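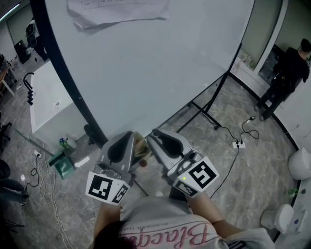

The Pimmont room, marble-pattern floor, cables not yet sorted.

Notes on floor cabling, since I spent most of March on it.

The large white panel has a black curved edge and a black tripod stand beside it, with legs that splay a long way out. Any cable routed near those legs gets kicked. At present the black power lead goes from near the stand to a white power strip on the floor, then more cable carries on past it. The strip should move to the wall side. A 4 m lead covers the distance with slack.

The socket end is worse. Black and white cables share one tangle under the outlet, and I could not trace a single line without unplugging something. Plan: label both ends, split power from signal, coil the excess separately. Prustmont sells hook-and-loop ties in packs of 75 and one pack is plenty -- zip ties are a nuisance once a speaker has to move.

One speaker is on a stand, another is on the floor near the wooden table. The floor one goes up next, after I find a second stand. Prukemitz had 2 listed, both too short.

Still to do: the spray bottle and the green box need a shelf. Tape on the sheet of paper at the top of the panel stays for now.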